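## 4. Descaling and first fill

Do this section before you make any drink you plan to swallow. Machine should be on the worktop, plugged in, tank OUT. If you haven't levelled the feet go back to section 3, it matters more than it looks.

You need:

- the Rirunora, drip tray fitted
- descaler -- Susteck liquid is what these steps are written for. Powder is fine but dissolve it fully first
- a jug or bowl that holds more than a litre
- cold tap water
- a cloth you don't care about
- half an hour, most of it waiting

**Caution:** descaler marks marble, limestone and some painted tops. Put a tray under everything. Wipe spills straight away, don't leave them till the end.

**Caution:** never mix descaler with vinegar, bleach or washing-up liquid. One product, water, nothing else.

### 4.1 Check the hardness setting

Factory setting is medium. Wrong for half the country.

1. Hold the cup button and the steam button together until the light goes amber.
2. Let go. Light blinks once for soft, twice for medium, three times for hard.
3. Tap the cup button to move up one. After hard it goes back to soft.
4. Leave it alone for a bit. Light goes white when the setting is saved.

Not sure what your water is? Look in the kettle. Crusty white bottom = hard. Water company website will tell you by postcode too.

Note: if you use a filter jug, set it one step lower than your tap water, not two. Filters wear out and people forget.

### 4.2 Mix the solution

5. Fill the tank with cold water to the lower line. Not the upper one, you need room.
6. Add one capful of descaler. Cap is the measure, the spout isn't.
7. Stir with a plastic spoon or swirl the tank. No metal spoons, they scratch the float and then the low water light sticks.
8. Put the tank back. Push until it clicks. If there's no click the valve isn't open and the pump will run dry.

Caution: a dry pump is loud, a sort of rattling bark. Switch off at once. A few seconds won't kill it, a few minutes might.

Keep the descaler upright with the lid on between steps. Store it low down, away from food and away from heat, out of reach of kids. Not in the fridge. Not decanted into a pop bottle, ever. 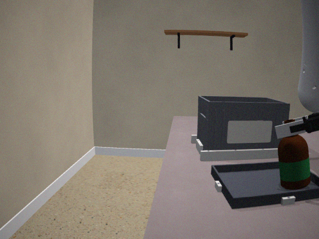

Éabha Ó Dubhghaill wrote in after the last edition to say the capful was far too little for her water, and that she'd had to run the whole cycle twice before the steam wand stopped spitting white bits. Fair enough. So: if your hardness setting is three blinks, and the machine has gone more than a few months without a descale, do 4.3 twice with a fresh mix each time. Don't double the dose in one tank. It foams, and it's harder to rinse out.

### 4.3 Run the cycle

9. Take out the coffee basket. Leave the holder in place, empty.
10. Jug under the holder, wand pointing into the same jug if it reaches. If not, use a mug for the wand.
11. Turn the machine off at the front. Hold the cup button, turn it back on, keep holding until the light pulses amber.
12. Press the cup button once. It pumps a little, stops, pumps a little, stops. That's right, leave it.
13. When it goes quiet for a long stretch it's soaking. Not finished. Light still pulsing = still going.
14. When the light turns solid amber, open the steam tap a quarter turn. Hot liquid comes out of the wand. Keep hands and faces clear.
15. Close the tap when the flow drops to a dribble. Empty the jug down the sink with the cold tap running.

Note: pressing the button again during the soak does nothing. Pulling the plug does -- it drops out of the cycle and you'll have to start over from step 11. The solution already in the tank can be reused if it's the same day.

**Caution:** the holder gets properly hot. Let it cool before you twist it off.

### 4.4 Rinse

People skimp on this. Don't.

16. Take the tank out, empty it, rinse it twice under the tap. Wipe round the rubber seal.
17. Fill to the UPPER line with plain cold water. Click it in.
18. Press the cup button. Runs straight through this time, no stops.
19. Open the steam tap for the last part, same as before.
20. Empty the jug. Fill up and do it again.
21. Smell the water from the second rinse. Sharp or lemony, do a third. No smell, carry on.
22. Light should now be white. If it's still amber turn off, wait a moment, turn on.

Wipe the drip tray and the bit of worktop underneath. Rinse the cloth out well or put it in the wash on its own.

### 4.5 When to do it again

The machine counts cups. Light goes amber on its own when one's due:

| Setting | Cups before the light comes on |
|---|---|
| Soft | 3000 |
| Medium | 1168 |
| Hard | 422 |

You can ignore the light for up to 19 cups, after that it locks the steam side until you've run 4.3. Coffee side still works. This is deliberate, please don't ring us about it.

Changing the hardness setting resets teh counter. So don't fiddle with it to make the light go away, you'll only fur up the boiler.

If you're going away for long, empty the tank and leave it out with the lid off. Same goes for holiday lets shut up from December.

### 4.6 If something's wrong

**Light flashes red, fast.** Tank not seated or water too low. Reseat, top up, press the cup button.

**Nothing comes out, pump sounds normal.** Airlock. Open the steam tap fully, press the cup button, wait for water from the wand, close the tap.

**White flakes after rinsing.** Loose scale. Another rinse. If they keep coming run the full cycle again.

**Drips from under the machine.** Unplug. Check the tank seal for grit or a fold. If the seal's split order part K from Mac an tSaoi Spares, they hold all of ours. Older machines with the grey tank take the Kultex seal instead, the two look the same but arent.

**Coffee tastes of metal.** Usually the first couple of cups after a descale. Pour them away. If it carries on you've missed a rinse.

Light white, water clear, no drips? Put the basket back and go on to section 5, grind and dose.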